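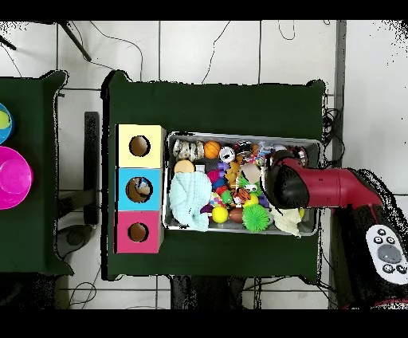 Dutora, 2/12/21

# Suto Sort Kit: sample recordings and notes

Recordings and settings from our trial of the Suto Sort Kit, a tabletop package sold by Lokness. The kit pairs a small arm with a set of sorting tasks. We had it on loan and ran the toy-sorting task that ships with it, plus two variations of our own. The repository holds the recordings, the config files we changed, and notes for anyone thinking of buying one.

We paid for shipping both ways. Lokness did not see this file before it went up.

## Contents

```
recordings/ one folder per run
config/ our edited settings, with the stock ones in config/stock
notes/ setup log, plain text
tools/ converter and playback script
```

There are 2302 recordings in total. Each one covers a single attempt to move one object out of the tray. Failed attempts are kept and marked in `result.txt`.

## The task

Objects start in the metal tray. The arm picks one and places it in one of three boxes, stacked yellow over blue over pink, through the round hole in the face. The target is named by color in the run file, for example `target: blue`.

The tray mix is meant to be awkward: balls, plush toys, a roll of tape, a crumpled towel and cloth. We left the soft things in for most runs. If you only want hard objects, filter on `soft: no`.

## Setup

- Arm, gripper and base from the kit, standard mount
- Handheld controller from the kit, used for all manual runs
- Green cloth on the table
- Recording rate 30 frames per second
- Control software: Urio 5, the version on the drive that came with the kit

Unpacking to first motion took us 28 minutes, not counting the table. The printed guide skips the step where you set the home position. Do that before loading any task, or the first move will be much bigger than you expect.

## How it did

Balls went well once the grip force was turned down. The stock value squeezes foam balls hard enough that they pop out sideways. Our value is in `config/grip.yaml`.

Plush toys were easy to grab and hard to let go of. Long fur tends to catch on the fingertips, and the arm then pulls the toy back out of the box on its way home. Adding a short pause after release fixed most of this.

The towel was the worst object by far. The gripper picks it up fine, but a long end hangs down and snags on the rim of the hole. We never found a setting that helped.

The pink box at the bottom needs a low wrist angle, and the planner sometimes refuses it. When that happens, Urio reports a timeout - it should report a reach error. Lokness support confirmed this and said a fix is planned for April.

## Known problems

- Runs in `recordings/early` have no force data. The logger was off.
- Some object labels are too general. `ball_small` covers more than one ball.
- The converter drops the last frame of every run.

## Playback

```
python tools/play.py recordings/<run>
```

Add `--slow` for half speed. Playback needs the Urio viewer, but the raw files open without it.

## License

Recordings and notes are free to use with credit. The stock config files belong to Lokness and are included with permission.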